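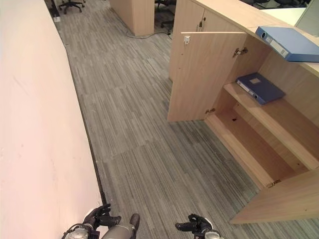 Section 4. Setting Up the Office Filing System

Gramthorpe runs on paper, whatever the brochure says. Allow 3 hours for this section, or an afternoon if anyone wants to discuss color.

1. Pick one person to name the categories. Two people will produce "Invoices" and "Bills" and defend both.

2. Write no more than 12 category names on a sheet of paper. "Miscellaneous" may not be one of them.

3. Sort the old paper into those categories before you label anything. Whatever fits nowhere goes to the shredder or to its author.

Caution: Do not read old memos while sorting. The Motum merger file alone has 434 pages and several of them are gripping.

4. Label each box in pencil. Switch to ink in October, when the names have stopped moving.
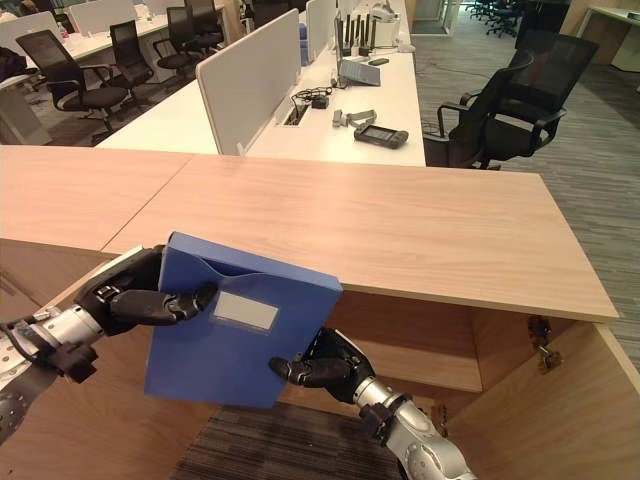
Arne Voß objects that pencil fades and that the Stüber contracts went missing under exactly this rule. They were under "S," in pencil, quite legible.

Note: File by the name people say out loud. Gandar changed its legal name years ago and everyone still looks under G.

5. Lock up at the end of the day and hand the key to Shiyu Du. The spare is listed in Section 7, under "Keys, spare."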